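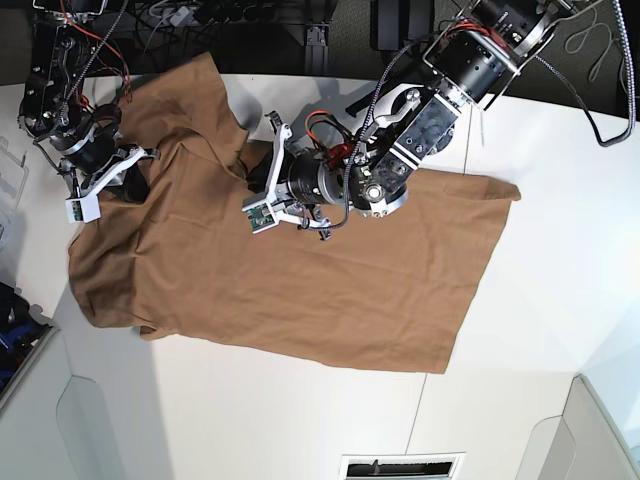
Tan T-shirt on a white tabletop, with two robot arms.

Search this site Enter keywords Go

Home | Departments | Student Work | Archives | Contact

The Prindby Computing Center, Its First Records and Its First Class
Student project report, History of Computing
Leonidas Economou and Marina Konstantinidis
Submitted 6 Dec 2020

1. Purpose

This report reconstructs the opening period of the computing center at Prindby College from papers held in the college archive. The work was limited to the administrative files, the machine logbooks and the class registers. Oral histories were outside the scope of the project.

2. Sources

The Prokopenko papers fill 34 boxes and contain 2,673 cataloged items. Of these, 607 concern the center directly. The remainder deal with the mathematics department and with the Drevlow building, where the center was housed. Logbook entries were copied by hand into a spreadsheet and checked against the registers by a second reader.

3. Findings

The center was proposed in a memorandum from the mathematics department, which asked for a room, a machine and one paid operator. The college approved the room and the machine. The operator's post was approved the following February, and until then faculty members signed for the keys themselves.

The first programming class enrolled 30 students. The register shows that most came from engineering and that several staff members from the business office attended without credit. Homework was submitted on paper tape. Each student was given a fixed period at the machine, and the logbook records frequent trades of these periods between students.

Payroll work for the college began during the second term and took up most evenings. Two letters from the department object to this arrangement. No reply to either letter was found.

4. Difficulties

The second logbook has water damage, and its last section could not be read. Dates in the Verenlow correspondence file do not agree with those in the purchase orders. Where the two differ, this report follows the purchase orders.

5. Further Work

The tape inventory in box 12 has not been compared with the tapes in storage. The authors recommend that this be assigned to a later student group, together with a full index of the Verenlow file.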